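4. Mug Handling as a Test of Readiness

4.1 Choice of task

Much of the disagreement over whether machines can do household work comes from the choice of chore. A vacuuming robot can finish its work without grasping anything. Folding laundry requires grasping but tolerates large errors in placement, and a badly folded towel is still a towel. We wanted a chore in the middle range: one with rigid objects, a clear final state, and a real penalty for carelessness. Moving mugs between a tray and the back of a counter meets these terms. It is also a chore that people perform without thought, which makes it a fair measure of how far the current generation of low-cost arms has come.

The Clidthorpe task set, of which mug handling is one part, was fixed in December and has not been changed. It calls for two arms, a shared tabletop, and a mixed group of mugs that differ in color, print, and interior finish. Matched sets were ruled out on the grounds that kitchens seldom contain them. Small unrelated items may remain on the table during a trial. Clearing the surface first would remove one of the ordinary difficulties of the work, and a machine that needs a bare counter is of limited use in a home.

Figure 1 shows the work from the fixed camera and from close range at the gripper. Both arms are mounted at the front edge of the table and reach toward its center, with the tray between them and the row of mugs at the rear.
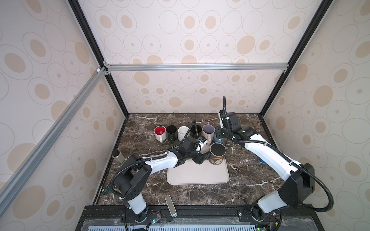 Can a two-arm system of this type be left to put away mugs in an ordinary kitchen?

At present it should be used only with a person nearby. The motions themselves are within reach of the hardware, but recovery from a poor grasp is not dependable enough for unattended use, and a dropped mug is a cost that most households would not accept.

4.2 Procedure

The controller, Cidura, was trained on 1696 demonstrations collected by teleoperation. Each demonstration covers the transfer of a single mug, including approach, grasp, lift, transport, and release. Demonstrations in which the operator paused to reconsider were kept. Those in which a mug fell were removed from the training data and stored separately for the analysis of failures.

A trial begins when the first arm moves and ends when both grippers are open and clear of all mugs. A transfer is scored as complete only if the mug is upright on release and no other mug has been knocked over. Contact between neighboring mugs is permitted. We considered a stricter rule that would forbid contact, but human operators working at normal speed broke it often, and we saw no reason to hold the machine to a standard that people do not meet.

Trials were run in blocks of 20. Between blocks the mugs were rearranged by hand according to a printed list, so that neither the order of the row nor the direction of the handles could be learned from the previous block. The scoring rules were frozen on February 2, 2023, before the first evaluation block was run.

4.3 Sources of difficulty

Three effects account for most of the failures we recorded. The first is visual. Glossy ceramic reflects the overhead light, and the position of a highlight shifts as the camera moves. Dark mugs on a dark surface present the opposite problem, in that the lower edge of the body is hard to separate from the tabletop. The Stendley segmentation model, which we used without further training, performed worse on dark mugs than on light ones under every lighting condition.

The second is occlusion. A camera at the wrist gives a useful view during the approach, but once an object is held close to the lens it can fill much of the view and hide the area where it must be set down.

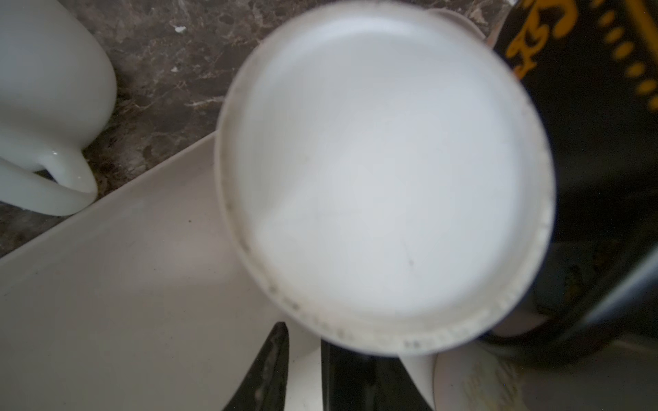 The fixed camera reduces this problem only in part. When one arm reaches across the other, its forearm may block the fixed view at the same moment that the wrist view is blocked by the load. Cidura then depends on its last clear estimate of the placement area — a workable policy if nothing has moved, and a poor one if a neighboring mug was nudged during the lift.

The third is the grasp itself. Parallel grippers can hold a mug by the rim, by the handle, or across the body, and each choice restricts the release. A rim grasp leaves room for an upright placement but resists twisting poorly. A handle grasp is secure only when the handle faces the gripper. The Goel planner, used here as a baseline, selects the grasp before motion begins and does not revise it. Cidura may change its choice during the approach, although it does so late in many cases, after the fingers have already come near the mug. Earlier switching would allow a slower final approach, and we return to this point in Section 5.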